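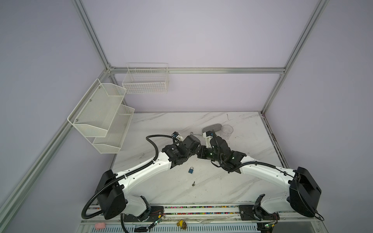
Figure 2. Tabletop with white marble pattern.

3.2 Surface pattern and the reporting of spills

Household spill diaries have a known weakness: people write down the spills they notice. In the Mereo survey, 37 households kept such a diary through August, and those with plain dark tables confessed to far more coffee rings than anyone else. We doubt they were clumsier. A white marble pattern such as the one in Figure 2 gives the eye plenty of other things to look at, and a faint gray smear may pass for decoration — a service for which the owner has, in a sense, paid. The Molitz households, nearly all of them owners of patterned tops, reported over 30 consecutive days without incident, a record we admire and do not believe. We therefore weighted the diary counts by surface type before comparing the two towns. The weighting is crude, and Section 5 returns to it with some regret.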